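4.2 Sorting by surface

Talukder and Kleinschmidt claim that people tidy toys by feel before colour. We doubt it. Their 40 households were asked about texture first, which may well have planted the answer.

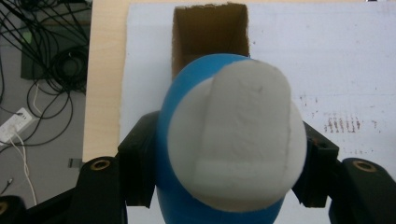

Figure 3. Two-coloured ball, blue with a white felt-like panel.

A ball in two colours is a poor test in any case. If it goes in with the blue things, was that colour, or habit? The Kuststead diaries list 116 such choices and give a reason for very few of them. Until the question order is changed and the task repeated, we would treat the claim as unproven.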